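Why I still keep the old computer

My neighbour Cameron Rutherford thinks I'm daft. He came round to borrow a ladder, saw the old desktop humming away under the stairs and asked if I was running a museum. I've had it so long that I've stopped hearing the fan. He has a laptop as thin as a place mat and he replaces it every couple of years, the way other people replace trainers.

I've been chewing on that ever since, and what follows is my side of the argument, which he didn't stay to hear (he had gutters to do).

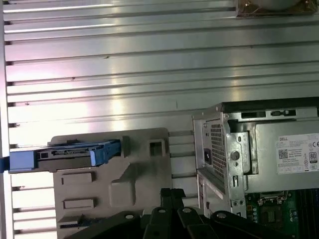

Drosemside, 24 Sep 2025

Let's start with money, as that's where Cameron starts. He says a new machine pays for itself in time saved. Saved doing what? I write letters, I do the accounts for the allotment, I look up trains and I argue about bread on a forum. None of that has got any heavier since I bought the thing. The letters are the same length. The accounts are, if anything, shorter, as we've lost two plots to the new car park.

What has got heavier is everything wrapped round the job. A page that tells me when the library is open now wants to load a film of somebody laughing in the library. I don't see why I should buy a faster computer so that the library can do that. If a shop made its door so heavy that I couldn't push it, I'd complain about the door, and I wouldn't take up weightlifting!

And yes, I know some of it can't be helped. Security updates matter, and I'd never tell anyone to do their banking on something that stopped getting them. I moved mine over to a different system in March, with a good deal of help from Maksym Skoryk at the repair shop on Levchenko Street, and there was some swearing on both sides. It took about six cups of tea. It's been fine.
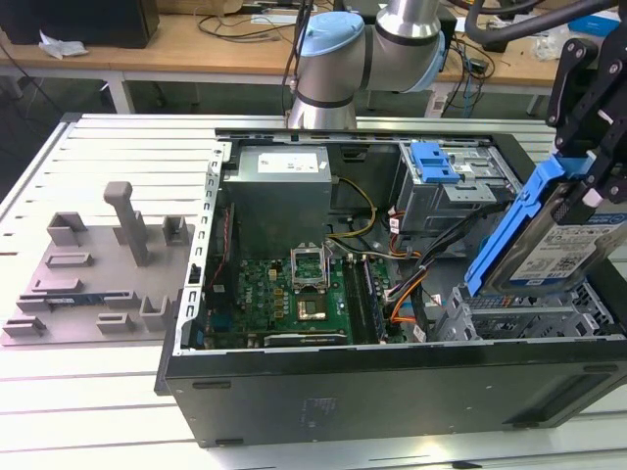

A desktop tower with the side panel off.

The other thing I like, and I'll admit it's partly sentiment, is that an old tower comes apart. You undo a panel and there are the insides, in lumps, and each lump has a name and a price. When my power supply went, I bought a second-hand one and Maksym fitted it while I stood there getting in his light. My sister's laptop had one bad key, just the letter H, and she was quoted more than half the cost of a new one to put it right. She lived without an H for a whole winter. We got some very odd messages.

I don't think people have become lazy about mending. I think they've been worn down. You ring up and you're told the part isn't stocked, or it's glued in, or they'll post you a voucher towards the next model.

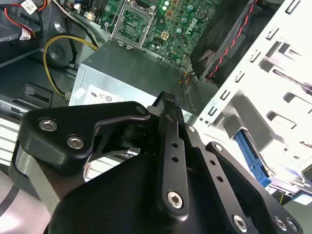

My friend Marcelino Paiva, who used to sell washing machines in Ristitz, says it was the same with those. Customers would come in asking for a door seal and he was meant to walk them over to the new range. He hated it, and kept a box of seals under the counter until his manager found it.

Cameron's best point is electricity. The old one does use more than his laptop, and I can't wriggle out of that. But I switch it off when I've finished, at the wall, and he leaves his charging day and night next to a speaker that's always listening for its name. I'd like to see our bills side by side. And something had to be dug up, melted, packed and shipped to make each of his laptops, and that bill never comes through his letterbox at all.
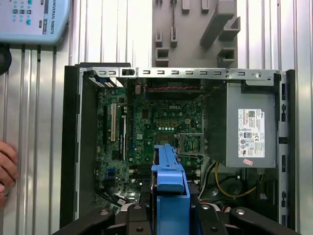 Page last changed: March

I had a few letters after I first put this up, most of them kinder than I deserved. Aurel Enache wrote to say I was being unfair to people who need a quick machine for their work, and he's right. He edits music. If I edited music I'd want the quick one too, and I'd be insufferable about it. I'm only talking about the rest of us, the letter writers and train checkers, who get nudged into buying things we hadn't missed.

As for Cameron, he still has my ladder.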